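Visits > Workshops and labs > Keltden

Keltden opened its training floor to visitors for one afternoon in December, and I went with a group from Bekon. The building is a former print works at the end of the tram line. We signed in at the side door, left our bags in a locker and were given a badge and a pair of safety glasses. There were 40 places on the list and two tours. I was on the second.

The tour started in a meeting room with a short talk by Wanda Kaczmarczyk, who runs the training floor. Keltden takes small handling jobs from manufacturers and teaches them to robot arms. A person does the job through the arms, by remote control, and every run is recorded. The recordings are then used to train the software that will run the arms on its own. She said a simple pick-and-place job needs 80 good runs before they try it, and a job that uses both arms needs 300. Bad runs are kept too, in a separate folder.

After that we went down to the floor. There are seven stations, each with a table and two arms, and visitors stand behind a line of yellow tape. The operator has a pair of smaller arms to hold. When the operator moves a hand, the big arm on that side moves the same way, and a squeeze on the handle closes the gripper. 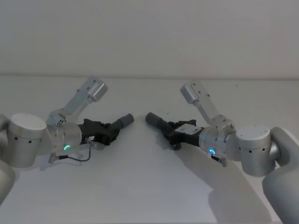 I had expected the operators to be fast. They were slow, and Kaczmarczyk said this is what new people get wrong most often. They want to work at the speed of their own hands, and the recordings come out jerky. The operator at the station we watched longest had worked in a shoe repair shop before. She brought both grippers to the same starting position before each run, waited a second, and then began. If she was not happy with a run she pressed a foot pedal to mark it and started over.

The job at that station came from Prostetti, a customer that wants short bent tubes picked up from a table and handled with two arms. Tubes are awkward, we were told. A curved piece can turn in the gripper when it is lifted, and then the open end points the wrong way. The operators change how the pieces lie on the table between runs so the software does not learn just one layout.
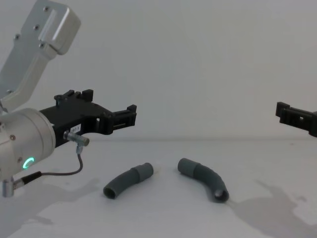
Two tube pieces on the table at the Prostetti station.

Someone in our group asked why they did not simply program the positions. The answer was that they do, for jobs where the parts always arrive in the same place. Parts that come out of a bin do not. Another visitor asked how long an operator works at a stretch. It is 40 minutes, then a break, and they swap stations after lunch.

Visitors could try the controls at the last station, with foam blocks. I got one block into a tray and dropped the next two. The handles are lighter than they look, and the hard part is judging depth. I kept closing the gripper too early, in front of the block. A man from Fajardo, who drives a forklift, did better than anyone else in our group.

Coffee was served upstairs at 4 p.m. There was no printed material, but the staff took addresses for anyone who wanted the slides. The next open afternoon is planned for spring and sign-up is through the Keltden front desk. Parking is limited, so take the tram and allow ten minutes for the walk from the last stop.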